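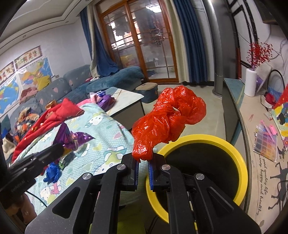
Chapter 2
Gripping Soft Objects

Most of the objects in a home have no fixed shape. Bags, wrappers and clothing fold when they are held, and a gripper that manages a wooden block with ease may fail with them. In this chapter, students work in teams of 2 on the Skiltow project, set by Vivek Mathur for his school robotics club. Each team will pick up 12 items of household litter and place them in a bin. Section 2.1 deals with jaw pads and the friction they provide.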